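Cycle log, December, 6:40 a.m.

Baseline bloodwork done at the Clostton clinic. Estradiol 212, lining thin, 5 follicles on the left ovary and none worth measuring on the right. Dr. Subramaniam is keeping the dose at 90 units for now – next scan in four days.
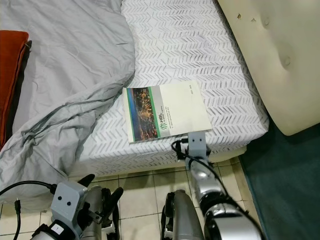
Injection site rotated to the right side. Slight bruising, no swelling. The pharmacy quote for the second box came to $2,338, and the plan has not said whether it covers any of it. Craig called Lanar twice and got a reference number both times, two different ones.

Slept badly. Temperature not recorded, alarm missed. Evening dose set for 9.

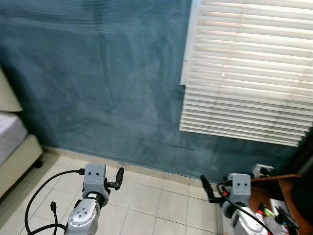

Teal wall, white blind, morning.

Headache gone by noon. No caffeine.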